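Thread by Kristýna Kadlec
December, 11:40 p.m.
Print this thread | E-mail this thread

So I finally saw Kakanura last night, after missing them twice, and I have a lot to say, so get comfortable.

First, the room. The Sosdale holds 200 people if everybody breathes in, and I'd guess it was close to that by the time the opener came on. I got a spot by the left speaker, which I regretted by the second song and still didn't give up.

Opener was Danko, just one guy with a baritone guitar and a drum machine that kept starting the wrong song. He was so sweet about it! He'd stop, say sorry to the machine, and go again. I bought his tape on the way out even though my tape player has been in a closet since college.

Kakanura came on with no hello at all and went straight into "Erkham," the long one from the first record. If you only know the recorded version, you know the quiet part in the middle with the organ. Live they stretch it way out - the drummer puts her sticks down and just waits - and people really did stay quiet for it. I had goosebumps, I'm not going to pretend I didn't.

I wrote the set list on my hand and most of it washed off, but I'm sure there were 19 songs, counting the two false starts and the one they played again because the bass player wanted another try at it.

The new stuff is faster. I wasn't sold on the first one (too many words, and the singer looked like she was reading them off the floor), but the one with the handclaps is going to be stuck in my head until spring. My friend thinks it's called "2144." I heard "21 for 4." We argued about it all the way to the car and we're still texting about it today.

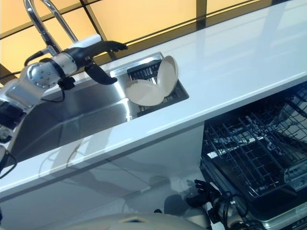

Photo: Kristýna Kadlec

I talked with the singer for a minute at the merch table, and she was so much shyer than she is on stage. I told her I'd driven through sleet to get there and she gave me a button and wouldn't take my dollar. It's on my coat now and it's staying there.

Only complaint - the vocals were buried for the first few songs. Somebody must have said something to the sound guy, and after that it was lovely.

They're back in this part of the state after the holidays, I think, and I'm going again if anybody wants to ride along. I'll bring earplugs to share this time!

Recent from Kristýna
- Records I played too much this fall
- Is the Sosdale coat check worth it?
- Danko tape: first listen
- Looking for a used tape player, cheap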